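Chapter 4
Where Does the Color Go?

I ruined a shirt the week I moved to Eltholm, and I've been teaching about dye ever since. It was a white shirt, a good one, and it went through the wash with a red sock I'd have sworn was in the other pile. You know the rest. Everybody has a pink shirt story, and when I ask for them on the first day of this unit I usually lose half the class period, because people really want to tell them!

So we start with that sock. Why did the red come out of it? Why did it go into the shirt and stay there, when a splash of red juice on the same shirt might well have rinsed away? And why didn't the zipper turn pink too? If you can answer those three by the end of the chapter you've got most of what you need for Chapter 5, and you'll do your own laundry a little more carefully (I do, mostly).

First, some words. A dye is a coloring substance that gets into a fiber and holds on there. A pigment is a coloring substance that sits on top, usually stuck down with some kind of binder. People mix the two up all the time, and so do shops. The way I keep them apart is to think of tea and mud. Tea goes right into a white cloth. Mud mostly lies on it, and a lot of it brushes off once it dries. Pigments with a good binder do a lot better than mud, of course, or nobody would print T-shirts with them.

Next word: fastness. A color is fast if it stays put. There are different kinds of fastness, and a fabric can be good at one and awful at another. Washfastness is about water and soap. Lightfastness is about the sun. Rub fastness (some books say crocking, a word I love and can never work into conversation) is about color coming off when two surfaces rub together, like new dark jeans on a pale chair. Go and look around wherever you live. A plain pale gray sofa is a perfectly sensible thing to own until someone puts a strongly colored cloth on it, and then rub fastness is suddenly a household matter.
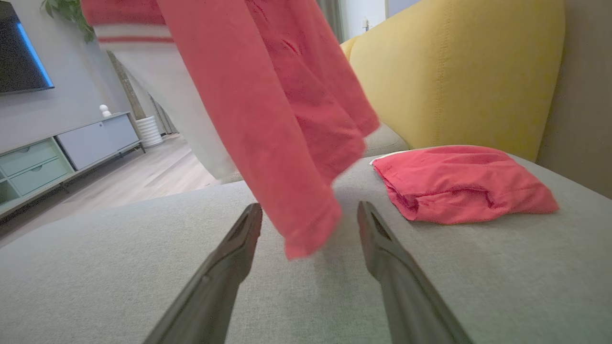

Gray upholstery and a mustard-yellow cushion; in the second picture, coral-red cloth with gray upholstery beside it.
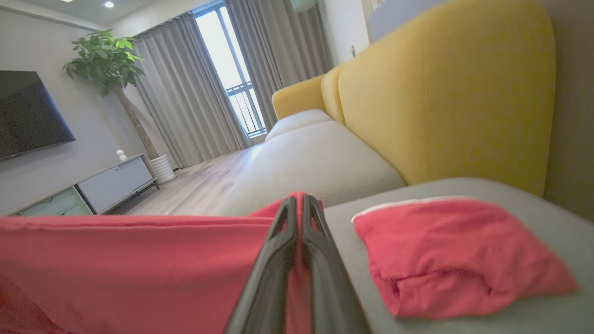
Now, back to what's going on inside the fiber. Cotton is mostly cellulose, which is made of very long chains lying more or less side by side. Water gets in between those chains and the fiber swells. When it swells, there's room for dye molecules to wander in. Some dyes are only held there by weak attractions, and these are the ones that wander out again the next time the fiber gets wet. That was my sock. Other dyes, called reactive dyes, form an actual chemical bond with the cellulose, and those are much harder to shift. Even so, a freshly dyed piece always has some loose dye in it that never bonded, so a new towel can bleed in its first wash and behave beautifully after that.

Wool is a different story. It's protein, like your hair, and it takes a different family of dyes, the acid dyes. Polyester is different again. It hardly swells in water at all, and you need a good deal of heat to get color into it. If you've ever tried to dye a thrift store dress at home and ended up with a nicely colored dress and bright white seams, you've met this problem already. The dress was cotton and the thread was polyester.

We'll use two sample sets in this chapter. The Ballex set has 11 small swatches in different fibers, all undyed, and the McGrath set has 10 that are dyed but not labeled. Your job with the second one is to work out which fiber you've got from how the color behaves. If your school has the older Lundudov kit, the instructions still work, but swatch 4 is a blend and will give you odd results. Leave it for last.

Before you read on, try this at home. Take a dark piece of clothing that you don't mind handling, and a clean white rag. Rub the dry rag on the inside of a hem, up to 10 times, pressing hard. Look at the rag. Then wet a fresh corner and do it again. Write down what you see both times, and write down the fiber content from the label as well. Bring your notes and your rag to class.

4.1 What Makes a Dye Stick

Let's begin with cotton, since we've got a head start on it.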